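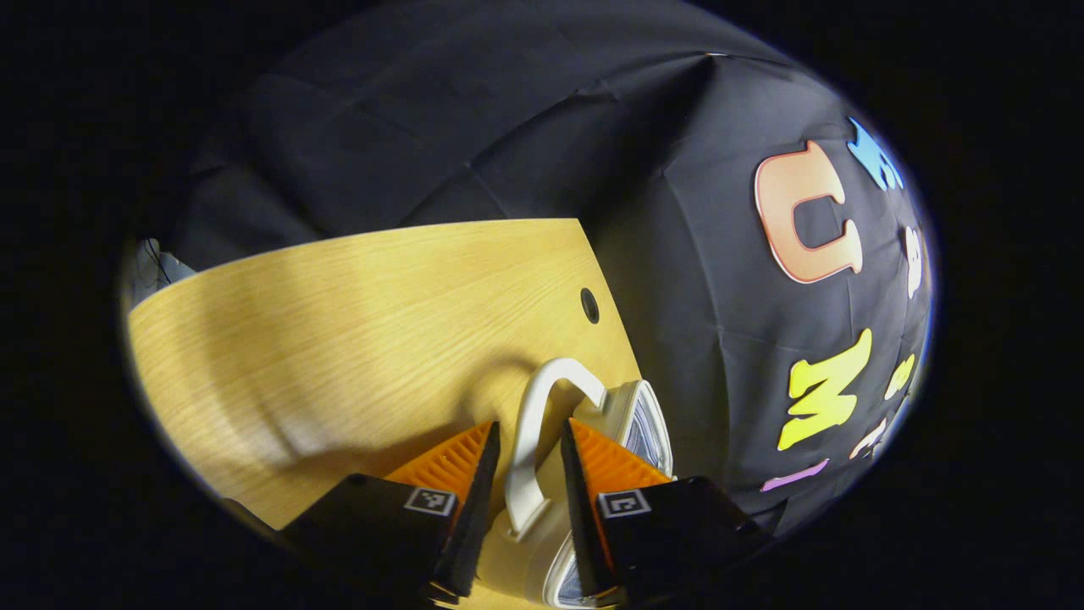
Figure 4. Light wooden tabletop with a black cable grommet near its far edge, against dark gray fabric.

4.2 Placement of cable openings

Cable openings in work tables are usually specified late in the design process, and their position is often inherited from an earlier product. In the Irkent survey, 288 tables from offices and teaching rooms were measured, and the distance from the center of each opening to the nearest edge was recorded. Tables without an opening were left out. Openings close to the far edge (Figure 4) form one class in our scheme; openings near the middle of the top and openings at a corner form the other two.

The choice of class affects two quantities. The first is the usable area, defined here as the largest rectangle that can be drawn on the top without touching an opening or an edge. An opening near the far edge removes a narrow strip, while one near the middle may divide the surface into parts too small for a drawing board or an open binder. The second is the length of cable that lies exposed on the surface. This length was taken along the cable, with bends included, and not as a straight line between its end points.

For tables with a curved far edge, the distance was measured along the normal to the curve at the closest point. Seo used the same rule in the earlier Canness study, so the two sets of values can be compared directly. Where the curve was too tight for the rule to give a single point, the shorter of the two candidate distances was kept.

Exposed length was capped at 3000 mm. Longer runs were found only where a cable crossed from one table to another, and these say little about the opening itself. Runs shorter than 300 mm were kept but are reported separately in the appendix, as the reading error is large relative to the value.

Surface finish was noted but not used in the model. Wood grain running across the reading direction made the scribed reference marks harder to see – a problem already noted by Ok-hee Seo during the May pilot – and the marks were replaced with adhesive dots for the remaining tables. Repeat readings taken with the dots are given in Section 4.3.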